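TESHOME, Ohio (8 May 2020) — Ballov Speedway has a new surface, a new series sponsor and the same old bathrooms, track management confirmed this week in announcing the Treltico Late Model Challenge, a 3-race series set to close out the season in October.

The series will bring touring and local late models to the 3/8-mile clay oval for the first time since the track dropped the division, a decision the present management blames on the previous management. Several members of the present management were also members of the previous management, and they have promised to look into it.

"We heard from the fans," said Beverley Rakena, general manager of the speedway. "Mostly in the parking lot, mostly at volume. They wanted late models back, and they wanted Turn 2 fixed. We can do both of those. The third thing they suggested isn't legal in this county."
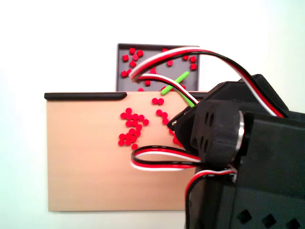

By Lumturie Tomić
Ballov Speedway Media Office

Turn 2 has been a talking point in Teshome for years, chiefly among people who have left the track by way of it. Crews hauled in 362 tons of fresh clay over the winter, most of it for that corner, and the banking has been cut back to something a driver can plan for. The hole known locally as "the mailbox" has been filled. A request to mark the spot with a plaque is under review.

Each program will feature time trials, heats and a 40-lap main event. Points will be kept across all three nights, with a driver's worst heat finish thrown out. Drivers who would like to throw out more than that are asked to stop calling the office.

Cumotik, the regional parts supplier, will post a hard charger award for the driver who gains the most positions in each main event. The award is store credit. Last year's winner in the street stock division spent his on a radiator, having gained his final two positions without one.

Camping opens at noon the day before each program. There are 447 sites, all of them described on the speedway's map as level. Campers should bring blocks.

Rakena said the schedule depends on state and county health rules on crowds, and that specific dates, ticket prices and seating plans will be released once the track knows how many people it may let in.

"I've spent my whole career trying to get people to sit closer together in that grandstand," she said. "So this is an adjustment."

Driver registration forms are available from the speedway office. Car numbers are first come, first served. Number 3 is already taken, as is the number every other caller has asked for, which was also 3.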